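3 comments · 12 shares

Our project studied how people in Utley wash knitted clothes. We asked 12 households to write down the temperature and the length of each wash for eight weeks. Most of them used a warmer program than the care label says.
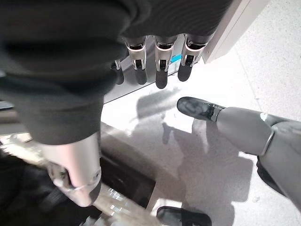
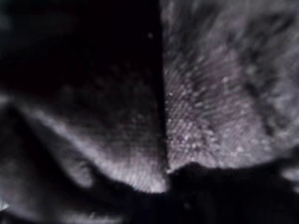
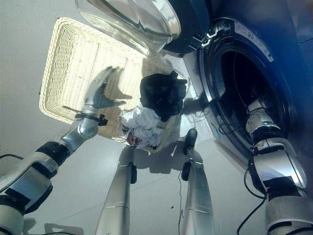 Dark knit fabric (first picture) and a front-loading machine with its door open (third picture).

The cold program used less energy, but three households said that the smell stayed in thick sweaters. We could not measure this smell, so it is only their opinion.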